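About Us > Our Work > How We Teach Arms to Tidy

Korkovel Robotics Workshop

Last updated: 21/02/2024

We're a small teaching and research workshop on the second floor of the old Mollotden building, over the print shop, and if you've climbed the stairs to get to us you already know that we like small robots and that we keep a great many of them. We started as an evening class in Prarnitlow for people who wanted to build a robot arm from printed parts and hobby servos, and the class kept growing until it had a research side attached to it. These days the two halves share the same benches, the same spare screws and very often the same people.

What we study is how a low-cost arm can learn a simple handling job from being shown it. Somebody guides the arm through the job by hand, using a second matching arm as a controller, and the joint positions are stored together with what the camera sees. Do that enough times and you have something a learning program can copy. The general idea belongs to a lot of people and has been written up in many places, so we won't claim it! Our own corner of it is a fairly plain question: how should you spend your showings, when you only have time for so many of them?

When we began we did what most beginners do. We put the object more or less in the same spot, showed the arm how to fetch it, put it back and did it again. The arm got very good at that one spot. Move the object a hand's width toward the corner and it would reach confidently for the place where the object used to be, and close on nothing (our visitors always enjoyed this part more than we did).

So we changed the way we collect. The method we now use, and teach in every course, is called the Pacheco method, after the street where our first workshop stood. Before anyone touches the controller, we mark out the working area on the table with black electrical tape, and we agree that everything inside the tape counts and everything outside it doesn't. Then we draw the starting places for the objects from a shuffled list, so that the corners and edges get their fair share and the comfortable middle doesn't get all the attention. The person doing the showing doesn't choose. That sounds like a small thing, and it took us an embarrassingly long time to get to it, but people are very fond of the middle of a table.

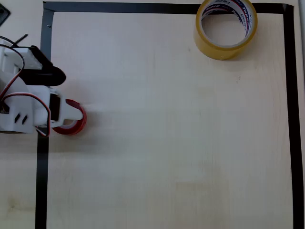

Rolls of tape have become our favorite practice objects over the years, and we've grown rather attached to them. You can find them in any drawer, they come in different widths and colors, and they can take a fall. They also give the arm a real decision to make, for a roll can be pinched from the outside or picked up by putting a finger through the hole, and the two call for quite different approaches. We ask each person to pick one way and stay with it for a whole session. Mixing the two in the same set gave us arms that dithered over the roll, starting one kind of grasp and drifting into the other.

For our main study we recorded 2000 showings over one long July, with the windows open and the fans going. After we had gone through them and taken out the ones where the cable snagged, or the object left the taped area, or the person simply changed their mind halfway, we were left with 1645. We trained on those and then ran the arm by itself on starting places it hadn't been shown. It completed the job in 91 percent of the trials. The same arm, trained on our older recordings from the middle of the table, did well in the middle and poorly nearly everywhere else, and the gap was widest near the tape.

We'd like to be fair about what that result covers. It's one kind of arm, one kind of table and a family of objects that are all round with a hole in them. We haven't had the same luck with soft things, and a change in the lighting still upsets the program more than we'd like. We're working on the lighting first, mostly by recording at different times of day, and after that we plan to look at whether the shuffled list could be made smarter by sending people back to the places where the arm does worst.

The courses run alongside all of this. Each one lasts 6 weeks, and you don't need to have written a line of code or held a soldering iron before you come. In the first weeks you'll put together an arm, route its servo cables so they have enough slack to move (everybody gets this wrong once, and we have plenty of spare cable) and learn to calibrate the joints. After that you'll tape out your own area, record your own set, train on it and see what your arm makes of it all. Students are welcome to leave their recordings with us for the research side, and most of them do.

Schools, libraries and other workshops are always welcome to borrow our shuffled lists and our notes on sorting good recordings from bad ones. Write to us and we'll send you the latest version, along with the print files for the brackets if you'd like those too. And if you're just curious, come up on an open evening and have a go at the controller. The kettle is by the door.

Contact: Korkovel Robotics Workshop, Mollotden Building, second floor, Prarnitlow | © Korkovel Robotics Workshop | Back to top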